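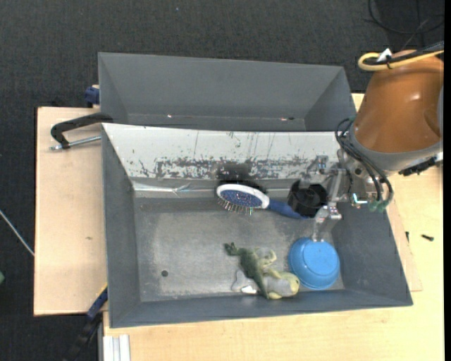 Waltcombe Approves Equipment Plan for Mixed-Item Picking Cells

The Waltcombe Distribution Center has approved a purchasing plan for robotic picking equipment at its returns building, the center announced Wednesday. The plan covers three picking cells, spare parts, operator training and a service agreement with the supplier, Kevemach. Orders for the first cell are to be placed in October.

The cells are intended for returned household goods, which arrive at the building unsorted and in no standard packaging. A single bin may hold personal care items, kitchenware and soft toys together. Staff currently remove each item by hand, identify it and place it in a second bin for inspection or resale.

"Our returns stream is difficult to plan for, and the budget had to reflect that," said Ruben Segers, who directs equipment planning for the center. "A price for the arm alone would have told us very little. We asked each bidder to quote for the arm, the gripper, the bins, the mounting and five years of wear parts as one figure."

The approved plan follows a trial of handling methods carried out with a set of 375 returned items. The items were divided into rigid, soft and irregular groups, and each group was assessed separately. According to the planning office, soft goods required the most attention when the gripper specification was written. Bowls and other smooth, curved pieces were treated as a separate case because their position in the bin affects where they can be held.

Under the terms of the agreement, Kevemach will supply one cell for an acceptance period of 15 weeks. During that time the cell must complete 3,000 picks under conditions set by the center, including bins that contain only a few items and bins in which items lie against the side walls. Payment for the remaining two cells will not be released until the planning office has accepted the results in writing.

Consumables and replacement parts make up a larger share of the budget than in earlier equipment purchases. The plan sets aside separate funds for gripper fingers, hoses, cable sets and bins. Bins are listed as a wear item for the first time and will be inspected every quarter. The planning office has also asked that clamps and other fixtures be ordered in standard sizes so that they can be replaced from local stock.

Control software for the cells will be provided under the Xue package, which the center already uses for conveyor scheduling in its outbound building. The license will be extended by one year at a time. Mr. Segers said the shorter term would allow the center to review its costs after each peak season.

The returns building has 848 square feet of floor space available for the project. Drawings prepared by the planning office place the first cell at the north end, near the existing inspection benches. Electrical work and compressed air lines will be completed before delivery and are funded from the building maintenance account, separate from the equipment budget.

No positions will be removed as a result of the purchase, the center said. Employees who now sort returned goods will be offered training in cell operation, clearing stoppages and routine checks. The first training group will have six places, and applications will be accepted through shift supervisors.

The center's sister site at Plorkevgate will receive copies of the acceptance reports. Plorkevgate handles a smaller volume of returns and has not requested funding for equipment of its own. A decision on whether to include the site in a later purchase is expected after the second and third cells have been installed.

Suppliers with questions about the fixture and bin contracts should write to the planning office. Bid documents for both contracts will be available at the front desk of the main building.

Related items
Outbound building extends conveyor scheduling license
Planning office updates rules for spare parts storage
Plorkevgate loading dock to reopen
Training places open for returns staff

Contact the Planning Office | Copyright Waltcombe Distribution Center | Back to top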